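Posted January 24, 2024

Block bins, part 3: colour, floor and slope

The last two posts covered lids and labels, so this one is about the bin itself. I've been sorting out storage for wooden blocks since September and have gone through more bins than I'd planned to. Most were plastic tubs from the Bolent range, which are cheap and stack well, but the sides are nearly vertical. A rectangular block that lands on its end beside a vertical side tends to stay there, and you end up digging for it with your fingertips.

Sloped sides fix most of that. A block that lands on the slope slides down or tips over, and either way it usually finishes flat on the floor. The trade-off is footprint. A bin with flared walls takes up more shelf than its floor area suggests, and my Krajčí shelving is 400 mm deep, so the flare has to be measured at the rim. I measured the base first and had to drill the shelf pins again. 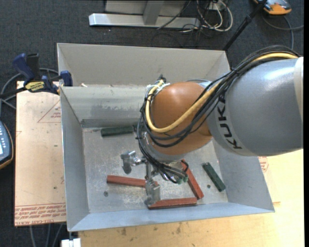 Shallow sheet-metal bin with red and green blocks. Note the flare on the walls.

Depth is the next thing. Shallow bins hold less, but everything in them can lie in a single layer, and a single layer means you can pick out a colour without moving anything else. Dark green and reddish brown are a fair test. Under the warm bulb in my workroom the two get closer than you'd think, and on a brown or black liner both disappear. Against plain grey metal they separate well. I've stopped using liners for that reason, apart from one bin of offcuts.

Bare metal has its own problems. It's loud, and it shows every scuff. Dust also stays on the floor of the bin where you can see it, which I count as a plus. I wipe mine out with a barely damp cloth and leave them open until they're dry before the blocks go back in. No polish — it transfers to the wood and the next coat of finish won't take evenly.

Ekkachai Chantharasri wrote in after part 2 to ask about dividers. I've tried a full-height Flovano insert and a low ledge made from folded sheet. The insert keeps colours apart but turns one useful space into two narrow ones, and longer blocks end up jammed across it. The ledge is better. You can line blocks up against it and still reach over the top.

Current setup is 24 blocks to a bin, mixed colours, one layer, no lid. The Mumon trays I ordered have a slightly steeper wall and a rolled rim. They're still in the box, and I need to clear the lower shelf before I can fit them.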